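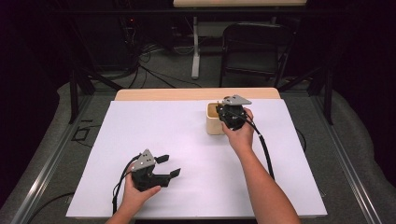 Furtado Tableware – Frequently Asked Questions

How do I place an order?
Add what you want to your basket and check out as usual. For orders of over 40 pieces, write to us first and we will check the stock by hand.

How long does delivery take?
Most orders leave our warehouse in two working days. Anything ordered after noon on Friday is packed the next week. Large bowls from the Adine range are made to order and take longer – the product page gives the current wait.

What does shipping cost?
Shipping is free on orders of $60 or more. Below that you will see the cost at checkout once you enter your ZIP code. We do not ship to PO boxes.

My order arrived with a broken piece. What now?
Keep the box and the packing paper. Send us two photos, one of the piece and one of the outside of the box, along with your order number. We will send a replacement or refund the piece, whichever you prefer. You don't need to mail the broken one back.

Can I put everything in the dishwasher?
Adine and Itis pieces are fine in the dishwasher. Dindar has a softer glaze and should be washed by hand with a sponge. Steel wool will mark all three.

And the microwave?
Yes, except for Itis plates with the metallic rim.

Why doesn't my new plate match my old one exactly?
Glaze color shifts a little from one firing to the next. If you are adding to a set, give us the batch number stamped on the base (for example 3689) and we will look for the nearest match. Batches up to 563 were made with the older clay and are slightly heavier.

Do you sell single lids?
Only for the Dindar sugar bowl and the small teapot.

Can I return something I just don't like?
Yes, within 60 days, unused and in its original box. Return shipping is paid by the buyer. Sale items can be exchanged but not refunded.

Do you supply restaurants and cafes?
We do. Maiara Prado handles trade accounts and can send you the price list. The new list comes out in May, and orders already placed keep the old prices.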